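Jessie Tosh credits her skin to cold water and sleep. She has said so on two talk shows and again in March, on a podcast paid for by Sawatzky, a company that sells a $32 cleansing balm. The balm came up 30 seconds later.
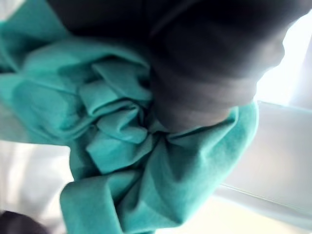
Teal cloth, crumpled.

I tried her routine for 40 days. You rinse, pat dry, press the balm in with two fingers and go to bed by ten. My face looked like my face after 40 early nights. Whether the balm had any part in that, I can't tell you, and I doubt Tosh can either.

The celebrity beauty tip has always been hard to check. An actress says she ate cucumbers, and no one asks who did her lighting.

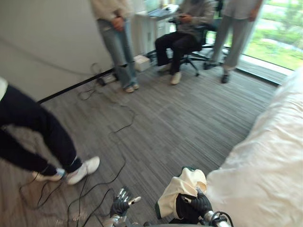 Chantal Carrier thinks I'm being unfair, that fans know perfectly well it's advertising and enjoy it anyway, the way they enjoy a movie.

Maybe so. But Sawatzky's own survey had 600 buyers in it, and the one question I wanted to see, whether they'd buy the stuff without her name on it, wasn't asked.

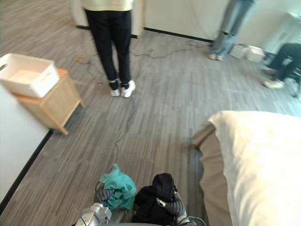
I put that to the company by email and got back a discount code. Tosh's next podcast is for Laddale, who make pillows.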